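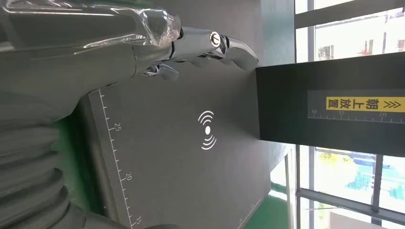

Storkidside Robotics Short Course
Unit 6: Perception and control for parcel handling

Read before the lab session. Bring your notes from Unit 5, as the transforms are used again without being explained.

6.1 What the software has to do

The task is to take a parcel, turn it so the shipping label faces up, put it on the scanning platform and then pass it on. We split the software into four nodes: perception, grasp selection, motion planning and hand control. Each node publishes its state on the Nillard message bus. Keep them separate in your own code. Students who merge planning and hand control in the first week usually have to pull them apart again in the third.

6.2 Camera frames

There is a head camera and a camera at each wrist. The head camera gives the layout of the table and the belt. A wrist camera gives close detail, but its image turns with the wrist, so "up" in the image tells you nothing about "up" in the room. Every wrist image must be stamped with the joint angles at the moment of capture. If the stamp is late, the transform is wrong and the error grows with the speed of the arm. 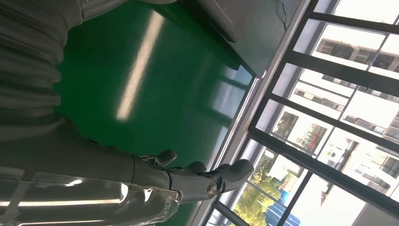 Figure 6.2. Wrist view with the image axes rotated relative to the room. Floor in the centre, window on the right.

Two things cause trouble for the segmenter in views like this. Strong daylight washes out the area beyond the glass, and a glossy floor returns long pale reflections that can be taken for edges. Fix the exposure before you start and mask out everything beyond the work area. The mask is computed from the arm pose, so check your transform first.

6.3 Finding the parcel

The Dow segmenter was trained on 2,000 labelled views and tested on 604. It returns a mask, a class and a score for each region. Accept a region only if its score stays above your threshold for three frames in a row.

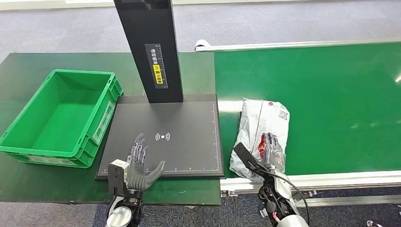 Soft parcels need a different grasp rule from boxes. A box has flat faces and a clear centre, so the planner can work from a fitted cuboid. A polybag does not, and its outline changes when it is touched. Creases and folded edges, as on the white package under the right hand, also break up the depth map. For this class, skip the cuboid fit and use the mask centroid with a local surface normal. The printed code near the top right corner of the bag is a useful cue for heading, but treat it as optional, as it will be hidden in many poses.

6.4 Two arms

The Wanmont planner treats both arms as one chain with a shared time base. Set the platform and its column as fixed obstacles. Do not set the parcel as an obstacle for the hand that is going to touch it.

Exercises

1. Write the transform from wrist image to table frame. Test it at 41 poses from the log.
2. Add a 46 ms delay to the joint stamps and plot the position error against arm speed.
3. Change the grasp rule for polybags to use the normal at the centroid. Report the cases where the centroid falls on a fold.

Hand in code and plots together. Unit 7 covers force limits at the fingers.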